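September 23, 2021

Up early and did the betting book before breakfast. I keep it in a green ledger and have done since July, when I opened the account with Irkedix and put 80 in it. The rule was that I would not add to it, and I haven't.

The bets are nearly all on the regional handball league, season markets only. I don't do single matches anymore. I lost too much sleep over them last year, and the prices move so fast that by the time I have made up my mind they are gone. With a season bet you put the money down and then there is nothing to do until spring.

This is where it stands. Brodel to finish in the top four, placed in July. Powell to finish bottom, same day. Erlow top two, placed after their second game, when the price got longer because they had lost it. I took that one quickly and I still think it was right. They were missing their goalkeeper and both wings.

Powell is the one that bothers me. I picked them to finish last because they sold half the team over the summer, and now they have won two in a row. Hrefna Nørgaard called last night and was pleased about it, as she has a season ticket there. She said the gate was 2517 for the last one, more than they had all last season, and that the new coach has them running. I didn't tell her what I had bet.

Irkedix offers a cash out on the Powell bet. It would give me back a bit less than half. I looked at it for a long time and left it alone. They play Brodel away next and then Erlow, and I would feel foolish if I sold now and they lost both.

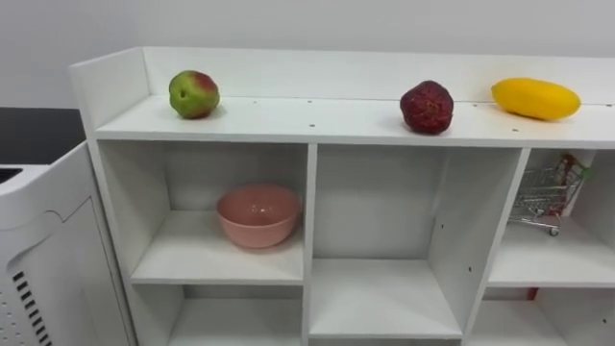
The other thing I wanted to work out is whether the top four market is worth it at all. The price on Brodel was short, and the money sits there for months. I went back through the old tables. Brodel has made the top four in most years, but twice they dropped to fifth on goal difference, and a bet like this pays nothing for fifth. Top six would have been safer, but the return was so small I didn't see the point. I may leave Brodel out next year and put the stake on Erlow.

There is a prediction contest on the site too, free to enter. You put all the teams in order and get points for each one you have in the right place. I am in position 3979. Last week I was lower than that. Having Powell at the bottom is hurting me there as well.

Account balance after the stakes is 15. I will keep that for the midseason markets, when the prices come out again after the break – or for the cup, if Erlow gets a decent draw.

Need to call Hrefna back about the Erlow game. She has a spare seat and I said I would let her know.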